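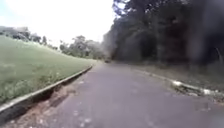
Our project group wrote a set of operating rules for small delivery robots that share paths with walkers and cyclists. We started from the rules the course gave us for indoor robots and found that most of them say nothing about the ground. On a path like ours the asphalt is broken along the left curb, with a strip of bare dirt and gaps beside it, and there is white debris along the right curb. A rule that says "keep to the edge" would send a robot straight into one or the other. The far end also runs into shade under the trees while the grass slope is in full glare, so we wrote a separate rule for changes in light.

Rules we propose

1. The route is walked by a person before the first run and again every 30 days. Broken edges are marked on the map as no-go areas.
2. The robot keeps clear of both curbs unless it is letting someone pass.
3. If the camera picture is too bright or too dark to use, the robot slows to walking pace. After 5 seconds without a usable picture it stops.
4. Any object the robot can't identify is treated as a person.
5. Every stop is logged with the time and the reason.

Halyna Horobets drafted rules 1 and 2. Yesenia Montes wrote the rest and checked them against the manual for the Valta base we use in the lab.

We sent the draft to 13 students and got 11 replies. Most wanted rule 4 loosened, as leaves and bags would cause too many stops. We left it in for now. Rule 3 still needs a test in low evening sun, planned for September.

Filed under: Student Work / Mobile Robots / Safety Rules

Search this site... Go

Related reports
Charging the Valta Base Safely
Gekmont Gripper: Lab Checklist
Who Presses Stop? Notes From the Dralitz Workshop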